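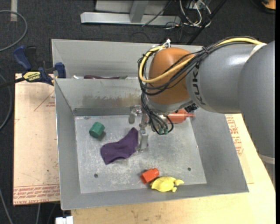 Bin 2 on the wooden table, with a green block, a purple cloth, a small orange-red cylinder, a yellow toy turtle and an orange bottle-shaped piece on the floor.

Hutchins Bin Set

README

Hutchins is a collection of small household and toy-box objects laid out in a gray sheet-metal bin. It was put together at the Brerkbridge workshop between October and December. The set has 2,383 layouts drawn from a pool of 64 objects.

Contents

layouts/ - one folder per layout, numbered from 0001
objects.csv - name, color, group and weight in grams for each object
bins.csv - which bin was used for which layout
notes.txt - remarks written down on the day, lightly edited

Objects

The pool is split into four groups: blocks, cloth, toys and containers. Blocks include cylinders and near-cylinders. If a block has flat sides but reads as round from a distance, it is listed as a cylinder with "faceted" in the remarks column. Cloth items are never folded to a pattern. They are dropped in and left the way they land, so the same cloth can look like a sock in one layout and a rag in the next. Go by the object number, not the shape.

Toys are soft or hard plastic animals, bought secondhand in Trotdale. Containers are empty and have their labels removed.

The bins

Both bins have sloped sides and a flat metal floor. Bin 2 is the older one. Its floor is scratched and smudged, there is a brownish stain on the back wall, and two small holes go through the floor. Small items can settle against a hole - this is noted where it happened. We wipe the floor every 150 layouts but do not polish it.

Known problems

94 layouts have an object missing from the list. They are marked "incomplete" and kept in the set.
Orange and orange-red were used loosely in the first weeks. Check the object number if color matters to you.
Weights for cloth were taken once and not repeated.

Changes

1.1 - merged the Vonbridge object list, fixed duplicate numbers
1.0 - first release

Contact: Ionuț Văduva, Brerkbridge. Please give the layout number when reporting an error.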